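1/ Our paper on the Piltareck burials is out today, 30th November. Short thread on what we did and what we didn't find. The full text is free to read, link in my profile.

2/ Piltareck is a cemetery on a gravel ridge above a river crossing. The graves are over 2000 years old. We wanted to know who grew up nearby and who came from somewhere else.

3/ We used strontium in tooth enamel. Enamel forms in childhood and hardly changes after that, so it keeps a record of the food and water a person had when they were small. Bone is less useful for this — it takes up strontium from the soil it lies in.

4/ We sampled 93 teeth from 62 people. Where we could we took a first molar and a third molar from the same person, so we had an early reading and a later one.

5/ You also need a map of what "local" looks like. Lauri Nieminen and Seija Miettinen collected 213 plant and water samples for that, most of them in one wet autumn. It's the dullest part of the paper and the part I'd most like other people to reuse.

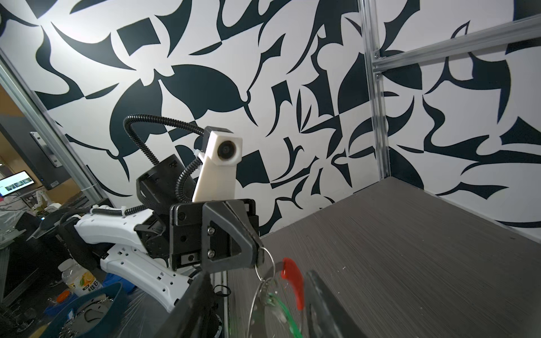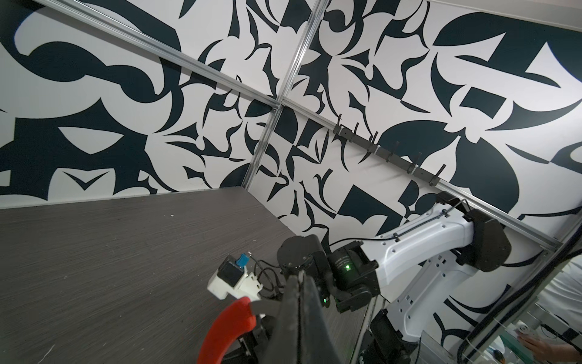 Keys with a red fob in the first, black and white patterned walls in the second.

6/ Most of the adults fit the local range. A small group don't, and they are close to each other. The nearest match we have is the older rock to the north, but it isn't the only place that would give those values.

7/ I'd ask people not to write "migrants from the north". Strontium can rule places out. It can't give you an address.

8/ The first and third molars mostly agree. In a few people they don't, so those people moved, or their food did, between infancy and their early teens. We can't tell which from the teeth alone.

9/ The non-local group aren't buried apart. Same row, same depth, same kind of pots. Teemu Ojala redrew the grave plan from the Laitinen dig notebooks and you can check this yourself in the supplement.

10/ A reviewer asked about fertiliser affecting the plant samples. Fair question. We dropped every sample taken near ploughed land and ran it again. The local range got slightly narrower and nobody changed group.

11/ Eugénie Bouvier did the lab work and Irja Lindqvist wrote the statistics code. The code and raw values are in the Trodlow repository. There's a mislabelled column in the water table, which we'll correct in December.

12/ DNA from the same teeth is a separate project and I don't have results to share. Questions about the sampling are welcome, I'll answer them tonight.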